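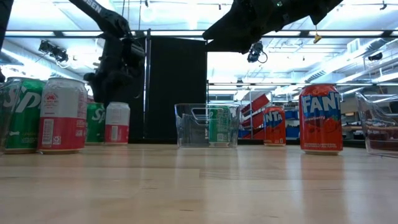

Trails > Maps and Signs > Interviews

Measuring the Hukusside Trails Again

The paper map of the Hukusside preserve has gone through 12 printings, and for most of them the mileages stayed the same. The latest one changed nearly all of them. Jingyi Cao did the measuring, walking every marked trail with a surveyor's wheel and writing down the distance at each junction. We talked at her kitchen table in Dusby, with the old map and the new one spread out side by side.

The old numbers came from several places. A few had been measured with a wheel when the trails were first cut. Others were taken off a topographic sheet with a piece of string, and the most recent additions came from whatever a hiker's watch had said that day. The three methods do not agree with each other.

"On the Ishida Loop you could add up the pieces between junctions and get a number that was half a mile shorter than the total printed in the table," Cao said. "People wrote in about it. They weren't being picky. If you're planning to be back at your car before dark, half a mile matters."

I asked why she didn't use the GPS tracks that were already on hand. She said they were fine for drawing the line on the map but less good for its length. In the hemlock ravine on the north side, a recorded track wanders back and forth across the stream even when the person carrying the unit stays on the path. Each wobble adds a few feet. On the switchbacks the opposite happens: if the unit only saves a point every so often, it cuts the corners off and the trail comes out short.

"You can smooth it, and then you've made a decision about how much to smooth," she said. "I wanted one method for the whole place. The wheel has problems too, but I know what they are."

The main one is that the wheel bounces. On rocky ground it skips and loses distance, or it climbs over a boulder that a hiker would step across and gains some. Cao walked each section in both directions and compared. When the two readings were within one percent she took the average, and when they weren't she went back and did it over. The worst section was the talus slope below Ishida Overlook, which she measured four times.

She checked the wheel against a steel tape at the start of each outing, on a flat stretch of the access road where she had painted two marks. The wheel she began with read long once the rubber wore down, so she replaced it and remeasured the 5 trails she had done with it.

"That was a bad week," she said. "I'd thought I was a third of the way through."

In total the preserve has 97 miles of marked trail, counting a shared path once where two routes run together. The previous map gave a lower figure on the front and a higher one on the back. Cao thinks the back was counting the shared paths twice and the front was simply never updated when the eastern parcels were opened.

The other half of the work was the junctions. The map had them lettered, but the letters ran out and had been doubled up, then given numbers when a new trail came in between two old ones. A hiker calling for help from AA2 had to spell it out, and one party was looked for at A2, on the far side of the ridge. The new map numbers all 135 junctions in order from the main entrance, with gaps left so later trails can be fitted in. Each number is on a small plate nailed to a tree or post at the spot.
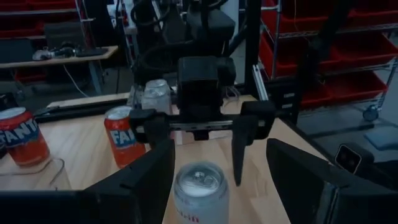

Cao wanted the plates low enough to read with a headlamp and high enough to stay out of the snow, and settled on chest height. They have the junction number, the distance to the next junction on each branch, and nothing else. An early version also had the coordinates printed on it.

"We had a few up with coordinates on a trial stretch, and I stood near one and watched people read it," she said. "They tried to work out which number was the distance. So those came off. The coordinates are in a table on the back of the map if you need them, and they're in the download."

The download was the part I had the most reader mail about, so I asked her to go through it. Plular, the small outfit that prints the map, puts out a free file alongside it with the trail lines and the numbered junctions as waypoints. The lines were drawn from averaged tracks, several passes for each trail. Because of what she described earlier, if you load the file and let your software work out the length, it may not match the paper map. She has heard complaints about this already.

"Use the printed number," she said. "The file has the wheel distance in the description field for every segment. Some apps show it and some throw it away. I can't do much about the ones that throw it away."

Elevation gain is left off the new map altogether. The old one listed it for the longer loops, to the nearest foot, and Cao could not find out where those numbers had come from. Her own attempts with a barometric unit gave a different answer on different days for the same climb. There are contour lines on the sheet, and she suggests counting those.

The fieldwork ran over two winters, mostly starting in January, when the leaves were off and she could see from one blaze to the next. She found several places where an old blaze color was still showing under or next to the new one, and she passed a list on to the people who look after the paint. About half of those had been fixed when we spoke.

Reroutes are handled with a correction sheet. When a section moves, the new piece is wheeled, the plates at either end are changed, and the sheet at the trailhead box in Dusby is updated by hand. The file is rebuilt in spring and again in fall. Cao said anyone carrying an older printing should check it for letters at the junctions. If it has letters, it is the old one, and the distances on it should be left alone.

She is measuring the winter ski routes next, with a tape this time, as the wheel does not roll in snow.

Contact | Copyright, trail maps pages | Back to top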